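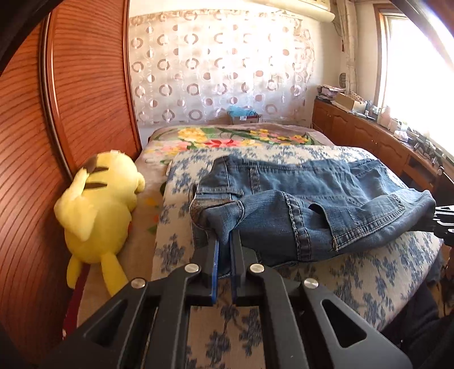

# Re: Hevbridge small business award, nominations open

2020-03-11

> Nominations for the Hevbridge Small Business Award close in May. Entry is $135 per business. Finalists get a table at the Prundville dinner, a logo for their website and a write-up that reaches 4,000 readers. We strongly encourage every list member to apply!

I'd like to see some numbers before anyone on this list mails a check.

Who counted the 4,000 readers? Last year's notice said 3,000, and I don't remember the newsletter getting any longer or better. If that's the number of addresses it goes out to, fine, but please say so. Most of mine go unopened.

There were 21 finalists last time. How many businesses entered? If the answer is "not many more than that," then we're paying for a dinner and a logo, and I can buy dinner for less.

I also couldn't find the judging rules. Kassab is listed as the main sponsor, and Tendwood, which won, is one of their suppliers. Maybe Tendwood earned it. I'd still want to know who scored the entries and whether anyone stepped aside.

Has any past winner on this list gotten a customer out of it? I mean one who mentioned the award without being asked. Please reply to the list, not just to me.

I'm holding off on my entry until the rules are posted.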